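Count the Doors, Then Count Them Again

May 23, 2019

The team at Brodgate put out a result this spring that has been passed around a good deal. Their door policy, trained entirely in simulation, got a two-armed robot through a doorway in 60 percent of its attempts on layouts it had never seen. The number is fair. I think the way most of us read it is wrong.

A success rate over random layouts is an average over easy and hard doors. The Brodgate generator varies wall color, door style, hinge side, floor texture and the angle at which a door starts. It ran 2000 layouts for the final test. Some of those start with the door nearly open, and the robot only has to drive. Others start with the door shut and the handle on the awkward side. Both count as one trial. A policy that handles every easy case and fails most of the hard ones can land on the same score as a policy that is mediocre at everything, and those two policies should not be bought, funded or copied for the same reasons.

The renders make this easier to see than the tables do.

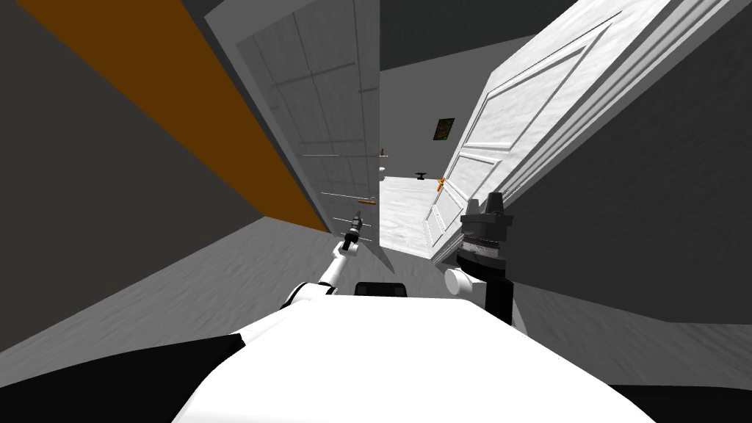
Simulated hallway with two doors and a bright room beyond, seen over the robot's torso and arms.

The handles in this one are orange, on doors of two different styles, and the walls on both sides are dark gray. A color like that is a gift to a vision system. The generator does change handle color between layouts, but the paper doesn't report results by color, or by how strongly the handle stands out from the door. I would like to see that split before anyone says the policy has learned what a handle is. It may have learned what a bright spot at a certain height is.

The group at Fistham did something duller last August and I think better. They fixed 50 layouts by hand, published every one, and ran each policy on all of them. Anyone could look up layout by layout where a method failed. Their headline number was lower and got less attention. But when a second lab tried the same policy, it failed on the same doors, and that told people where to work next.

The usual objection is that a fixed set invites overfitting. It does. People will tune to it, and after a while the set has to be thrown out and replaced. That is a real cost — it takes a person weeks — but it is a cost we can see and plan for. The cost of a single average is harder to spot.

My request is small. Keep the random test, and next to it print a table by starting door angle, handle contrast and hinge side. Brodgate already has the logs. It would add up to 2 pages to the paper.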